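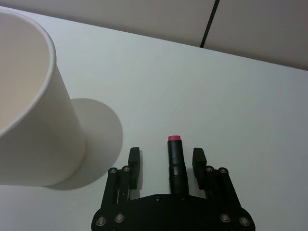

*Poste Cakby : pince noire ouverte et gobelet en papier.*

# Qui sommes-nous

Bristus conçoit et exploite des postes de manipulation à deux bras destinés au tri et au rangement de petits objets courants. La société réunit un bureau d'études, un atelier de montage et une salle d'essais. Elle intervient pour des laboratoires, des ateliers de conditionnement et des établissements d'enseignement technique.

La direction générale est assurée par Kaan Dağdelen. Orhun Altıntaş dirige la sûreté de fonctionnement et dispose, à ce titre, du pouvoir d'arrêter un poste sans accord préalable de la production ni du service commercial. Ce pouvoir n'a pas toujours existé. Il a été instauré à la suite de l'incident du mois de mai, dont nous avons choisi de publier ici le récit.

## L'incident de mai

Le poste Cakby effectuait une campagne d'endurance portant sur la saisie d'articles de papeterie et de gobelets. La campagne devait compter 2 132 cycles. Au cycle 1 261, l'arrêt d'urgence a été actionné par l'opératrice, qui souhaitait redresser un gobelet tombé. L'arrêt s'est déroulé comme prévu : les deux bras se sont immobilisés et le programme a été suspendu.

Le défaut est survenu au réarmement. Le contrôleur de la pince gauche avait conservé en mémoire la dernière consigne de fermeture et l'a exécutée dès le retour de l'alimentation, avant toute commande de reprise. L'opératrice avait encore la main au-dessus du plan de travail. Les doigts de la pince se sont refermés sur le bord de son gant. Elle n'a pas été blessée et le gant a pu être retiré après une nouvelle coupure.

Le poste a été consigné dans l'heure. Les autres postes utilisant la même version du contrôleur, dont celui installé chez notre client Fatura, ont été arrêtés le même jour.
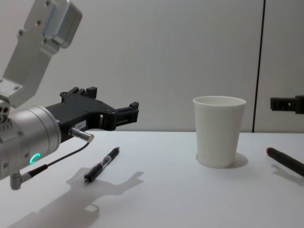 L'enquête interne a retenu deux causes. La première est logicielle : la procédure de démarrage du contrôleur ne vidait pas la file des consignes. La seconde relève de notre organisation. Un comportement comparable avait été noté dans le cahier d'essais plusieurs semaines auparavant, puis classé comme anomalie mineure, au motif que la pince était alors vide et le poste sans opérateur. Cette note n'avait pas été transmise à la sûreté.

Nous considérons cette seconde cause comme la plus grave. Une vérification du réarmement figurait bien dans nos essais de réception, mais elle était conduite pince ouverte et sans consigne en attente. Elle ne pouvait donc pas révéler le défaut.

## Les mesures prises

Le contrôleur a été modifié et démarre désormais sans aucune consigne active. La reprise exige une action volontaire depuis le pupitre, distincte du réarmement. L'effort de serrage est en outre limité pendant les premiers instants qui suivent la remise sous tension.

La correction a été soumise à près de 1 000 séquences d'arrêt et de réarmement, effectuées à différents moments de la prise : approche, fermeture, transport et dépose. Le cabinet Bayram, indépendant de notre société, a relu le protocole et assisté à une partie des essais. Il a demandé que la coupure d'un seul bras soit également examinée, l'autre restant alimenté - ce cas manquait à notre protocole initial et y a été ajouté.

Les 3 postes concernés ont été remis en service après signature d'Orhun Altıntaş. Le poste Cakby a repris sa campagne depuis le premier cycle, les résultats antérieurs à l'incident n'ayant pas été conservés pour l'évaluation.

## Nos engagements

Toute anomalie inscrite au cahier d'essais est lue par la sûreté, quelle que soit sa gravité supposée. Aucun membre du personnel ne peut se voir reprocher un arrêt d'urgence, même lorsque celui-ci se révèle inutile. Les clients équipés d'un matériel identique sont informés d'un défaut dès la consignation du poste, sans attendre les conclusions de l'enquête.

Le rapport complet, ainsi que les observations du cabinet Bayram, peut être consulté dans nos locaux sur demande écrite adressée au service de la sûreté de fonctionnement. Les visites de la salle d'essais ont lieu le matin, à partir de 9 heures, et commencent par une présentation des consignes de sécurité.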